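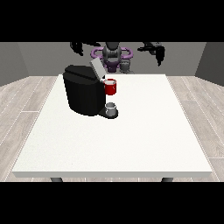

Ticket: red mug won't stay where the script says it is
Project: coffee task, simulation stream, student robotics club
Status: open (was closed, reopened by me)
Opened: Saturday, June 7, 2025

What was reported

The club's coffee entry for the Talska student challenge is meant to have the humanoid pick up the red mug and bring it to the machine. The log for our last batch says "success" on almost 80 per cent of attempts. I don't believe it. The score goes green whenever the mug is inside a box-shaped zone near the drip tray, and the zone is tall. A mug hanging in the air at the height of the lid counts the same as one that has been set down. The checker doesn't ask whether a hand is touching it either.

I was told this is "a display thing". Maybe. I'd like somebody to show me that before we put the number in our July report.

Setup

Simulator: Irnov, the build from the club server, not the one on the lab machines
Robot: stock humanoid with the purple ring, both hands
Scene: white table, coffee machine, small cup on the drip tray, red mug
Physics step rate: 400 per second
Attempts in the batch: 220

What I tried

1. Reran the same seed on my laptop. Same result, green score, mug well off the table. So it isn't the server.

2. Turned gravity off and on again for the mug only. No difference to the score. With gravity off the mug drifts a bit, which at least tells me the setting is being read.

3. Swapped the mug for a plain cylinder of the same size. The cylinder falls, hits the drip tray and rolls off. The mug doesn't do that from the same start. That points at the mug file and not at the controller, whatever was said in the club chat.

4. Checked the collision shape on the mug. It came from the Prultico asset pack and has 2,379 faces, far too many for a coffee mug. The simplified shape wrapped around it is bigger than the mug you see, mostly on the handle side. If that shape is catching on the open lid of the machine, the mug could be resting on something invisible. I haven't proved this. It's my best guess and I'm writing it down as a guess.

5. Opened the hands fully before the approach. In some attempts the mug stays up regardless. In others it drops. I can't find a pattern, and "it depends on the timing" isn't an answer I'm going to accept from myself or anybody else.

6. Stepped through one attempt by hand and looked at the stretch where the fingers are closest.

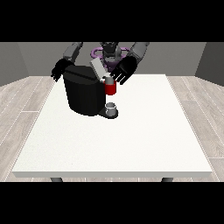 The right hand is pointed down and in toward the mug, fingers spread, and the mug is up above the small cup. From that angle I can't tell if there's contact. Neither can you, so please stop sending me stills as proof of a grasp. What we need is the contact list for each step, and the script doesn't save it. I've added a line that does. It slows the run down, which I can live with.

Things I don't think are the cause

The camera. Moving it changes what you see, not where the mug is.
The small cup on the drip tray. I deleted it for a few attempts and the mug behaved the same.
The new arm controller. I'd love to blame it, but the old one gives the same green scores.

Reply to the comment asking why this matters if the score is good

The Magalhães workshop rules (the ones we agreed to follow for the report) want the object released and at rest. Ours is neither checked for release nor checked for rest. If another team runs our code with a proper checker and gets a much lower number, that's a bad afternoon for us. I'd sooner have the lower number first.

Next

Replace the mug's collision shape with a simple hollow one, handle left off for now.
Shrink the success zone so the top of it sits below the lid.
Add two conditions to the checker: no finger contact, and mug speed close to zero for a full second.
Rerun the whole batch with contact logging on, same seeds. Please don't change the seeds this time – I can't compare anything if they move.

Workaround until then

None that I'd trust. If you need to demo something, use the plain cylinder and say it's a plain cylinder.

I'm leaving this open until the rerun is in. Don't close it on the strength of a green score.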